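Foro Tele y Prensa > Entrevistas
Tema: La entrevista al portavoz de Rornura en el programa de Vemberg

marisma_tv
20 de julio de 2023
¿La visteis anoche? El portavoz de la discográfica estuvo 12 minutos sin contestar si sabían lo de los contratos de Fovcombe. La presentadora se lo preguntó ocho veces y no levantó la voz ninguna. Para mí, lo mejor que ha hecho la cadena desde febrero.
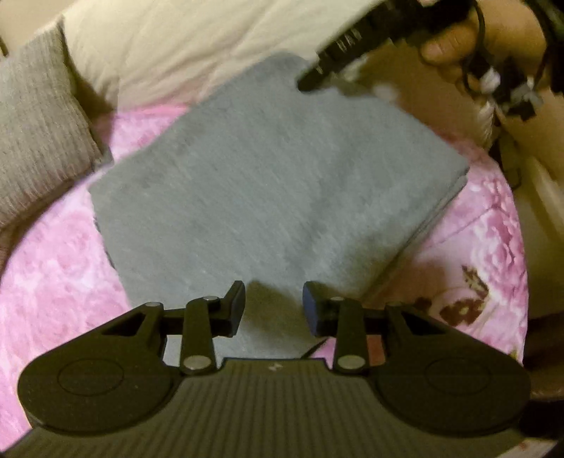

Lo que no entiendo es que la discográfica lo mandara a él. Se notaba que no conocía el caso.

pacodelnorte
A mí no me gustó. Cuando alguien intenta explicar las cláusulas y le cortas cada dos frases, el espectador no se entera de nada. Vi la entrevista entera y sigo sin saber qué firmó el grupo.

lunes_tarde
Pacodelnorte, le cortaba porque se iba por las ramas. Lo del 80 por ciento de los derechos lo dijo él solito y luego quiso retirarlo.

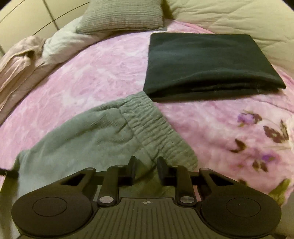 En el vídeo completo, que dura unos 60 minutos con la tertulia, se ve mejor. En los clips que circulan falta la parte de la productora Zacharopoulos.

pacodelnorte
Vale, la tertulia no la vi. Lo de las interrupciones lo mantengo.

marisma_tv
¿Alguien tiene el enlace al completo? En la web de Vemberg solo me sale el resumen.

lunes_tarde
Está en la sección de programas, tienes que registrarte. Es gratis.

marisma_tv
Encontrado, gracias. Lo veo esta noche.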